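Why does a lemon slice look like a wheel?

Cut a lemon across the middle and you will see a round shape with lines inside. Every part between the lines is a little room full of juice.
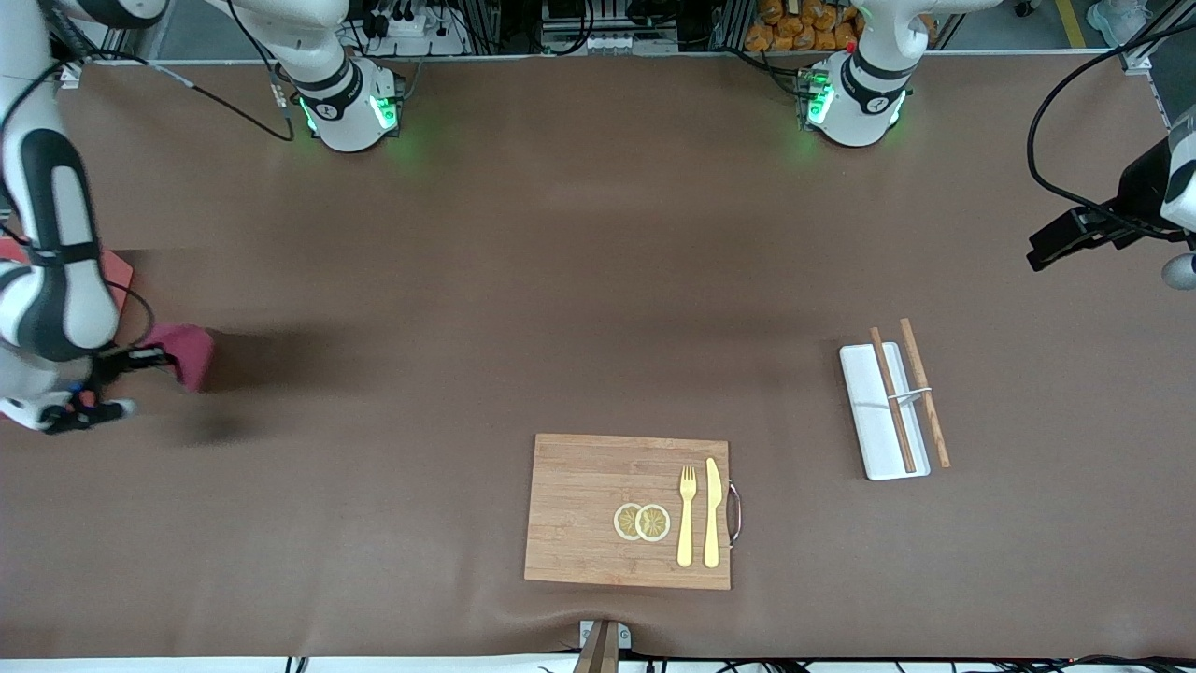

Why do we use a board?

A cutting board protects the table from the knife. Lemon juice is sour and sticky, so we clean up after cutting – the board first, then the table.

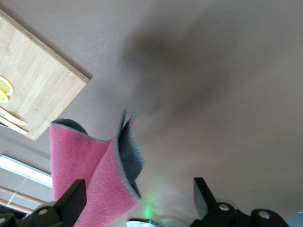

A folded cloth is easier to hold than an open one. When one side gets dirty, turn it over and continue with the other side.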